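Holmgren Library Keeps Its Older Computers at Work

Saturday, September 25, 2021

When the Holmgren Library reopened its reading rooms in May, the public computers on the second floor were the same ones patrons had left behind more than a year earlier. The decision not to replace them was made by Naima Samir, who has directed the library's public technology services for the past several years, and it has shaped much of her department's work since.

"We had a replacement plan on paper, and the plan assumed that a machine reaches a certain age and leaves the building," Samir said in an interview at the library's Plevmont branch. "I asked the staff to tell me what our patrons could not do on the machines we had. The list was short. Most of it came down to memory and storage."

The library system maintains 70 public workstations across its main building and the Plevmont branch, along with a smaller group of catalog terminals and the servers that handle reservations, printing and the local history archive. Under the previous schedule, workstations were retired on a fixed cycle. Under the current one, each is reviewed every spring and either kept, upgraded or taken out of service for parts.

Samir said the review begins with use. Staff members at the reference desk keep a written log of complaints, and those entries are compared with the record of repairs. A workstation that draws repeated complaints is moved to the workroom in the basement of the main building, where it is opened, cleaned and tested before any money is spent on it.

"Dust accounts for more than people expect," she said. "A computer that sits beside a radiator in a public room for six years has a hard life. Sometimes we clean the fans, reseat the memory, and the complaint goes away. I would like to report something more impressive, but that is a good part of the job."

The workroom is supervised by Lahcen Lamrani, who came to the library from the Clilleck school district. He joined the conversation for part of the morning and described the written procedure he introduced on arrival. Every machine that comes through the door is given a sheet listing its age, its original location, the parts fitted to it and the parts removed from it. The sheet stays with the machine until it is recycled.

"At the school district we lost a great deal of time finding out what the last person had done," Lamrani said. "Here I wanted anyone to be able to pick up a sheet and continue. If I am out for a week, the work should go on."

He noted that memory is the part most often moved from one computer to another. Modules differ from generation to generation, and the notch along the lower edge is placed so that the wrong type will not seat. Servers add a further difficulty, as many require a kind of memory that ordinary desktop computers will not accept. Boards with more than one processor also assign their slots to a particular processor, and the manufacturer's manual gives the order in which they are to be filled.

"People trained on desktops tend to put a module in the nearest slot and press the power button," Lamrani said. "With a server, read the manual first. We print the page and tape it to the sheet."

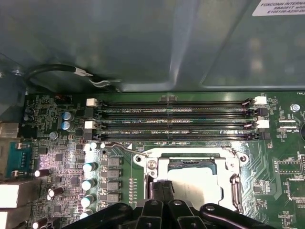 Jabari Gachanja, asked for a view of the same work, said the labor involved should be counted more carefully than it has been. A technician's afternoon has a cost, he observed, and a library that spends several afternoons saving one old server may find that it has bought a new one without receiving it. He added that he supports the program on the whole and would simply like to see staff hours printed beside the purchase savings in the annual report.

Samir said she agreed with the criticism and had already acted on part of it. Since the summer, the workroom has recorded time in half-hour blocks. A limit has also been set: when the work on any one public workstation passes 2 hours, the machine is set aside and its usable parts are placed in storage. Servers are exempt from the limit, though each is discussed at the monthly staff meeting before work continues.

"It is possible to become attached to a repair," she said. "I have done it myself. The limit is there to protect us from that – and to protect the budget."

The budget itself is modest. This year the library spent $1,185 on parts, nearly all of it on solid-state drives and memory. A further 30 workstations are expected to receive new drives before the end of winter. Samir declined to estimate the savings over the life of the program, saying that the figures from the first year were incomplete and that she did not wish to publish a number she would later have to correct.

Not every part of the effort has gone smoothly. An early purchase of secondhand memory from a reseller had to be sent back when many of the modules failed testing. The print management software, Cliklow, stopped supporting the oldest operating system in use at Plevmont, and patrons at the branch were without printing for most of a week. Samir described that episode as a failure of planning on the part of her office.

"We knew the support date. It was in an email," she said. "Software dates now go on the same calendar as the hardware review."

Patrons have taken varying degrees of interest. Hòa Bạch, who uses the Plevmont branch to prepare lesson materials for an adult literacy class, said the computers start more quickly than they did before the closure. She would still like to see larger monitors and a second scanner.

"I am not particular about what is inside the box," she said. "I need it to open my files and I need the headphones to work. The headphones are the part that breaks."

Headphones are not included in the program at present. Samir said that they are purchased in bulk and discarded when they fail, and that she has asked Lamrani to find a model with a replaceable cord.

The department also offers an evening session in the workroom for residents who wish to learn how to clean and upgrade a home computer. Attendance is limited by the size of the room. Participants are asked to back up their files before they arrive and to bring the power cord. Registration is handled at the reference desk in the main building, and places for the next session remain open.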